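4. Building the thing, and getting it to leave the cutlery alone

I should say up front that none of this section was done in a proper lab. The arm lives in the back half of the Sikberg workshop, which I share with a bicycle frame builder and a guy who repairs accordions, and most of the building happened after dinner. We call the arm Odon. Jagadeesh Salian and I put the first version together over one long December, and then we took it apart again, because I had mounted the wrist a quarter turn off and the camera cable kept winding itself around the forearm (my fault entirely, and he has been very nice about it).

We wanted a task with real consequences for squeezing too hard, so we picked eggs. We also wanted the table to look like a table in somebody's kitchen, with cutlery lying where people leave it. The wrist camera is the one I worried over the most. It sits so close to the fingers that they always take up a corner of the view, and a plastic knife lying flat next to a clear container gives it very little to hold on to. Clear plastic is awful! The gridlines of the cloth come straight through the walls, and our first detector kept deciding that the box was more tablecloth.

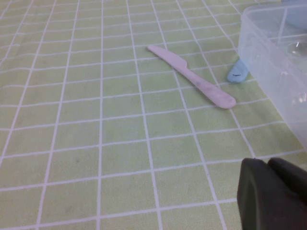 Kalliopi Katsaros read a draft of this and wrote back that I was blaming the plastic for something the cloth was doing. Swap the grid for a plain sheet, she said, and half of those misses will go away by themselves. She also wanted to know why we hadn't simply put tape on the rim of the box.

Fair questions, both. We tried the plain sheet for one evening and she was right about the misses, but then we lost the lines we lean on for checking the two cameras against each other, so the grid came back. Tape felt like cheating. I still go back and forth on that one.

The second camera is clamped to the table and doesn't move, and it takes care of everything the wrist can't see once the fingers are down around an egg. The planner, Warrier, is 2,000 lines of Python that I would not show to my mother. It picks a cell in the tray, drives the gripper over it, and then hands control to the finger loop. That loop runs at 500 updates a second on a Driroven board I bought used, and it's the one part of the build that has never given me any trouble.

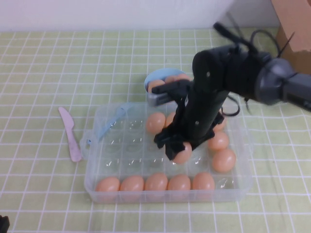 Figure 7. Gripper over the egg tray, fixed camera. The spoon was left in the tray during this stage.

Closing force was the next fight. We started with bare printed fingers and a limit I had guessed at, and I'll skip over that week except to say that the floor needed mopping. Vignesh Kotian suggested we give up on measuring force at the tip and watch the motor current instead, which is noisier but doesn't need any wires running down the finger. We logged 1,055 closures that way before we trusted it enough to stop hovering over the power switch. The threshold we settled on is lower than I would have picked, and the arm now lets go and tries again more often than it strictly has to. I can live with slow.

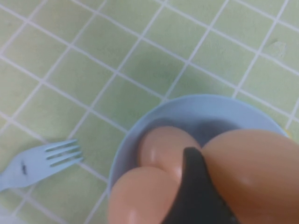

My own favorite part of the build is the finger shape, and I went through a silly number of prints to get there. The early ones were square at the end, fine for blocks and hopeless for anything crowded. Eggs in a bowl sit against each other, and the only way in is the gap between them, so the tip has to be narrow and round and the rest can widen out behind it. With the tapered version the finger fits down between two shells with a third one right in front of the tip, and that's about as tight a spot as we ever ask it to work in. I'd like it narrower still, but the print starts to flex, and once it flexes the current reading means very little. Miroslava Michalík has offered to cast a pair in something stiffer, so the next round of prints is on hold until her mold is done on Friday.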